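Speaker notes - Jailson Amaral, spring partner day, 3/4/26

Slide 1. Big welcome! Say straight out how pleased I am - Hnat Chornovol joins Lustora as head of radio design, and we chased him for 7 months.

Slide 2. His years at Jarkus: the meter radio, 3 product lines, 1142 field sites. Slow down here, people will want to write that down.
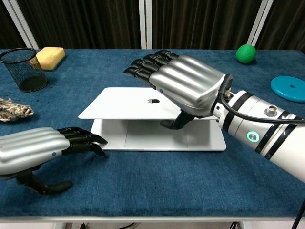 Lustora Wireless Products Team

Slide 3. What he takes on first - the low-power module, then the Vundwood trial with 500 units (Konrad has the schedule, point to him). Pause for questions about range.

Slide 4. Thank Ismael Holanda for running the group in the meantime. Lots of applause, please! Then hand the mic to Hnat.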